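Mestex Workshop Notes
@mestexnotes
November 2019

1/ Clearing out the small plastic boxes this week. Anything white, lidded and under the size of a paperback has gone on one table to be sorted by closure type. Thread, mostly for my own reference.

2/ The old system was by contents. It failed because the contents move and the boxes stay. A box marked "fuses" had picture hooks in it. The box marked "hooks" was empty.

3/ New system: closure first, then footprint, then depth. Screw tops on the bottom shelf, snap lids in the middle, anything with a hinge or slide on top where I can reach it without the step.

4/ Shelf is the Krishnan bracket type, 200 mm deep. Two rows of the smaller boxes fit if the lids don't overhang. The Zidham ones overhang by a few millimetres, so they get a single row.

5/ Numbering. I started the stock book at 2676 in March and I'm now at 2780. Gaps in the sequence are boxes I have thrown away. I don't reuse numbers. Tried that once with the drill bits and spent an evening undoing it.

6/ Labels: paper ones on the end face only, never on the lid. Lids get swapped. I have at least two boxes wearing each other's lids and the fit is good enough that you wouldn't notice until you read the label.

7/ Old adhesive comes off with a citrus remover and a plastic scraper. Leave it for ten minutes. White spirit also works but it dulls some plastics, so test the underside first.

8/ Rounded corners waste more shelf than you'd think. A square box with soft sides takes up the same width as a proper square one and holds less. I keep them for things that would get caught in a tight corner anyway: washers, small springs, cable ends.

9/ Query from a reply about the Huvodent tubs. Yes, they stack. No, not when full. The base is slightly domed and the second one up starts to rock.

10/ Next up for a number:
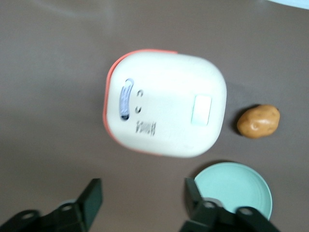

White plastic, rounded corners, salmon-orange along one side. Blue strip in the slot.

11/ Footprint is close to square, so it goes by width and I don't have to decide which way round it sits. Colour isn't a category. I did consider it, but half the shelf is white and the rest would be a category of one each.

12/ Printed lettering on a box doesn't count as a label here. It tells you what the maker thought, and I've stopped reading it. Stock book number or nothing.

13/ Remaining: one tray of odd lids and a bag of dividers that fit none of the above. Lids will be measured across the inside lip, which is the only dimension that matters for a match. Dividers are going in the recycling if the council takes that grade.

14/ Will post the shelf spacing when the top row is in. Current guess is roughly 90 mm clear between boards.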